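Parish Schools Should Keep Their Teaching Sisters' Papers

When the Tevmont convent closes in June, 271 boxes of letters, class registers and house diaries will need a home.

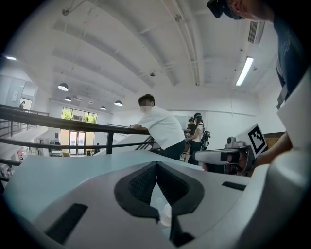 Kavitha Mudaliar has written to us that the papers belong with the diocese, and that a school has no business storing what it cannot catalogue. Her concern is a fair one. Few schools employ an archivist, and damp cupboards have ruined many good records.

We nevertheless hold that the registers should remain at Panicker School, where the sisters taught for almost 30 years. A diocesan store is open to scholars by appointment. Former pupils, many now elderly, are unlikely to make that journey. The letters and diaries may properly go to the diocese, as they concern the life of the community.

The governors have been offered a dry room on the ground floor. We ask them to accept it before the summer term ends, and to settle with the diocese which of the two will pay for the shelving.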